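4.2 Collection of racket-handling examples

Earlier work on teaching grasps from demonstration tends to report the number of episodes and leave it there. We think the number is the least informative part. The Orno set, which we take as our starting point, holds 2526 episodes of handled household and sports objects, and after review by two of us (Demchenko and Krasniqi) only 1695 were kept for training. A yield of that size should give pause to anyone who assumes that more hours at the bench will mend a weak policy.

The racket task was added at the Jevholm site in May. It asks the gripper to take hold of a racket by its wrapped handle and keep it steady through a change of angle. Operators were told to vary the approach and to leave the butt cap free. Whether they varied it enough is a question we return to in Section 5. Our own view is that people settle into one or two comfortable approaches within the first 30 attempts, whatever the instructions say, and the recorded wrist angles do little to change that view.
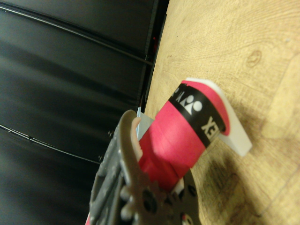

Figure 3a. Wrist view during the racket task. The handle is held at a steep tilt, with the white butt cap clear of the fingers.

4.3 What the wrist view does and does not supply

A wrist camera gives a close look at the contact between finger and object, and it is often credited with more than that. In our recordings the gripper's own parts take up much of the lower view and are frequently out of focus. A learner can do well on such material by attending to whatever is most strongly coloured, and a bright overgrip is a generous gift to it. We were not persuaded by the first round of results for exactly this reason. When Entwistle trained on the racket episodes alone and tested on a handle with plain dark tape, the policy failed in 11 of 30 trials, mostly by closing too early.

The second worry is the background. All racket episodes were gathered at one site, and a policy can learn a place as easily as it learns a grasp. Snorradóttir has argued that the changing angle of the wrist provides enough variety by itself. We doubt this. A new angle on the same surroundings is still the same surroundings, and the Soler baseline, which was trained in a single room, lost most of its advantage once it was moved.
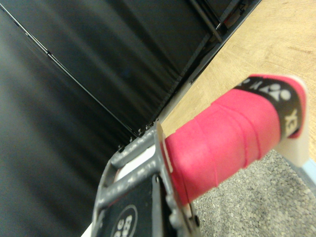 Figure 3b. A further wrist view from the same task. The overlapping turns of the pink grip and the lettering on the black band can be made out.

Would simply recording more racket episodes close the gap on unfamiliar handles?
Probably only a little. The failures we saw came from a lack of variety in handles and settings, and further episodes of the same kind would mostly repeat what the policy already has.

For the comparison in Section 5 we therefore hold the racket share of the training set fixed and change only the mixture around it.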